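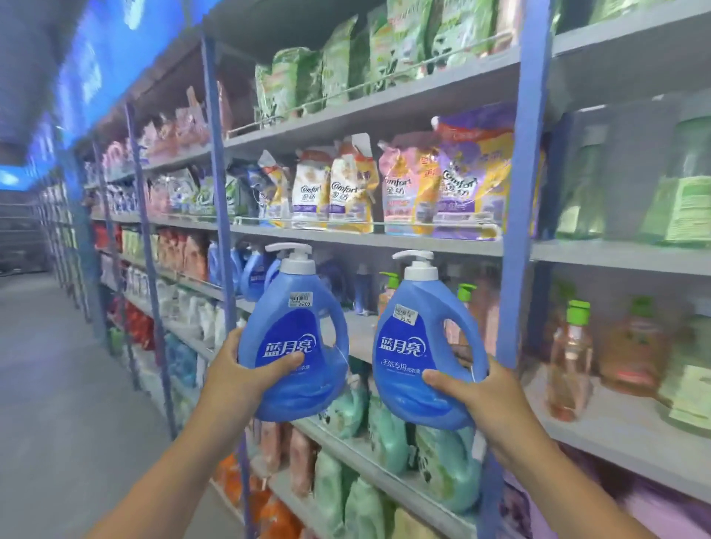
Unit 2: Keeping a household shelf in order

Home | Course outline | Handouts | Contact

Print this page
E-mail this page

Handout prepared by Syafiqah Santoso for the Brostlow retail course. Please read it before the practice in room 124.

1. Facing the product

Facing means that the customer sees the front label and not the side. With laundry bottles such as Blue Moon, take care of three points:

- The large brand panel looks to the aisle.
- All the pump spouts point the same way. A row with mixed spouts looks untidy even when it is full.
- The small line under the brand name is read each time. The same blue bottle may be for hand washing or for another use, and these must not be mixed in one row.

The price sticker should stay on the same part of every bottle. On the shoulder is good - it does not cover the name, and 25.00 can be read from a normal standing distance.

2. The lower shelves

Lower shelves are more difficult, for the arms must go under the shelf above. Bend the knees first, then reach. Clear bottles with small caps are best moved by the top, one in each hand,
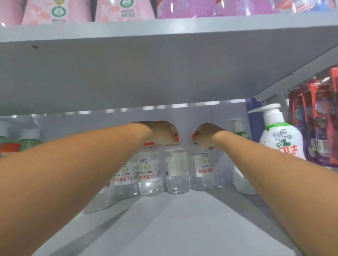
and they should be set down gently so that the neighbours do not fall. Turn each label forward before you let go. If drinking water is beside hand soap, leave a clear gap between the two groups and tell the shift leader.

3. For next time

Choose one shelf in a shop near you and write 10 lines about its order. Bring your notes to Zulkifli Rahman in room 232.

Print this page | E-mail this page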